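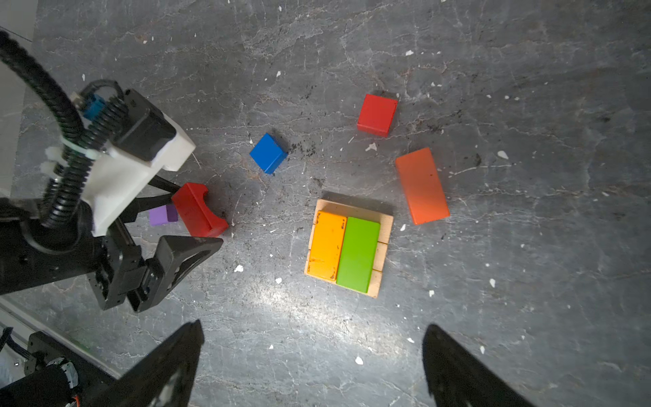

Two arms over the block-and-tray task. Two blocks are in the tray; the left arm's gripper is at the red arch.

Kurken sets equipment plan for second pair of arms

Kurken will add a second pair of robot arms to its manipulation lab under an equipment plan approved in January. The plan covers the arms, wrist cameras, spare grippers and a replacement work surface. It does not include a new controller. The existing one has two free ports and will be shared between both stations.

The purchase was narrowed to two bids. Nenton offered assembled arms with a service contract. Cassim offered kits at $1,479 per arm, with motors, cabling and printable bracket files but no assembly. Kurken chose the kits. Parveen Khondokar, who prepared the comparison, said the deciding item was repair time.

"A cracked bracket is a print job for us. With the assembled units we would be shipping the whole arm back," Khondokar said.

Assembly is budgeted at 19 hours per arm, including motor calibration. Silvan Stöckli will build the first unit and revise the estimate before the second is started. Each station will also receive one spare motor for every joint size and a set of printed finger pieces. Finger pieces are treated as consumables and have their own budget line, set at $305 for the year.

The lab's current work is block sorting and tray loading with two arms working over the same area. Rectangular blocks go into a slotted wooden tray. Cubes and arches are moved by either arm, depending on reach. The task uses inexpensive wooden toy blocks, and the plan sets aside $75 for replacements and additional shapes.

Most of the discussion concerned the surroundings of the arms. The marble-patterned floor now in use reflects the overhead light, and Rezaul Rathnayake asked for a matte surface at the new station. He also asked that cleaning be entered in the schedule as a fixed task, as debris on the floor shows up in the wrist camera images. Both requests were accepted. The matte surface will be tried at the new station first, and the current floor will stay in place until results from the two can be compared.

Cable routing will follow the present layout, with corrugated conduit clipped to the printed brackets. Amândio Loureiro has proposed a longer loop at the shoulder to reduce strain on the connectors. The change adds little to the cost and will be made on the new arms only.

An option for a third station was left out of the plan. Ľudovít Slanina said it would be reconsidered once the second has completed three months of regular operation. Floor space has been reserved at the Idanano building, but no money has been assigned to it.

© Kurken. All rights reserved. | Contact | Back to top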